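**Progress report to Sunisach, project Idine: working rules for shared robot tables**

In this period we finished the second draft of the rules and began to use them in the Malabanan room. The draft has 5 parts: table layout, speed limits, who may stand near the arm, stopping and restarting, and the written log.

The speed part was the most difficult. Brollov asked for one limit for all tasks. We tried this in May, and the operators found it too slow for moves far from any person. The draft now has two limits, and the lower one applies each time a person is inside the marked line. I ask for your opinion on this point before July.

The log is in daily use. From 2,000 planned runs we have completed 1,501, and 707 of these were checked by a second person against the rules. The most common fault was a missing signature after a restart. Only the operator's name was written, and the name of the checker was left empty. We changed the form, so both names are now on the same line.

For the layout part, small items must have free space between them and the gripper must come down from above. Two items may touch only when the task sheet says so. The pen cup task follows the same sheet as the fruit tasks.
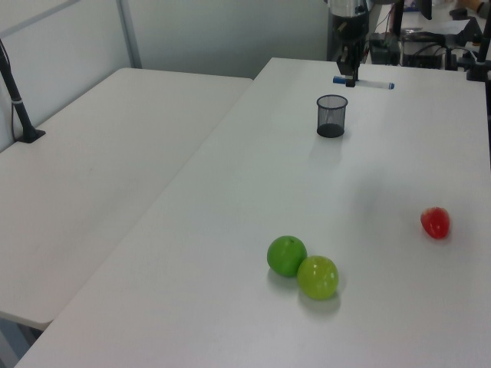
Brollov replied to the draft that the rule for restarting is still too open, and that "after a short check" should be replaced by a list which the operator signs. We agree with this and the list is in preparation.

Still open:

- the final text on speed
- translation of the stop instructions
- training hours for new operators, where we are behind the plan

The budget is unchanged. We will send the third draft in July.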